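Newsletter > Around the Workshop

Building a burger, one layer at a time

If you stopped by the long white table at Dredunwood in July, you may remember that our burger pieces lived in one big bowl, and that finding the patty meant tipping the whole lot out. It was fun for the first visitor and a bit of a trial for everybody after! So I am very pleased to tell you that the burger table has been properly laid out at last, and I have spent more happy afternoons on it than I should probably admit.

The idea came from Lutfa Ekanayake, who used to dress bakery windows and can't bear to see a bun lying flat. She wanted each part standing up on its edge, so you can see what it is before you reach for it, and she was quite right. We tried folded card first (it sagged) and then little lumps of putty, which left marks I am still rubbing off.

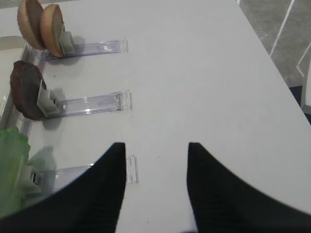
In the end we settled on clear acrylic stands with a small clip at one end, set out in a row down the left side of the table. The bun halves share one clip, the patty has its own, and so does the lettuce, which has the prettiest crinkled edge and is everyone's favorite. Having them see-through was Lutfa's idea too, and it does keep the table looking calm, although they show every fingerprint. I go over them with a soft cloth before we open and again after lunch.

When you have finished your burger, please take it apart and put each piece back in its clip, standing up. Go gently with the lettuce, and don't force the patty; it is happy to lean a little. Groups of up to 11 are welcome, and we'll be glad to see you.

Filed under: Tables & Displays, Play Food

Last updated: Wednesday, November 3, 2021

Recent items
A new home for the button drawers
Lutfa's window-dressing notes
Looking back at the July open house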